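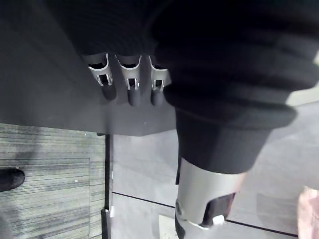 Gorari Robotics asked whether the student build is still on the towel task for October. Yes – same task, same rules.

The sleeves are black rib knit and the fingertips stay as they are. Tierney has the grip code, up to 38 lines of settings now.

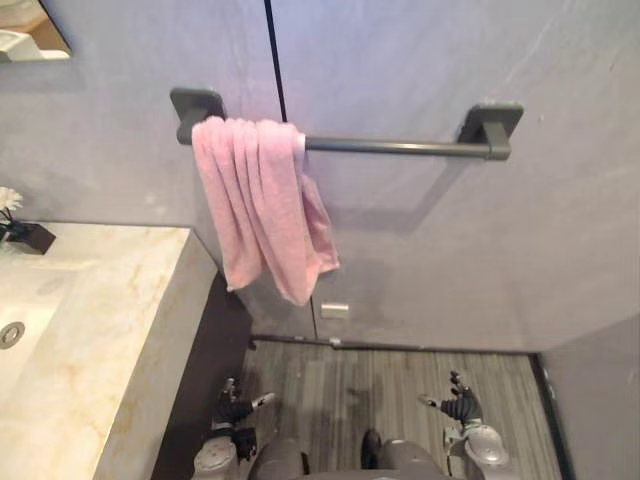
Pink towel on the bar, hands clear.

Next club session is the fold – 4 tries per team.

Print | E-mail
Filed under: Clubs & Student Projects

Comments
Trinia: Is 4 tries enough for new teams?
Poron: We'd take 2 more.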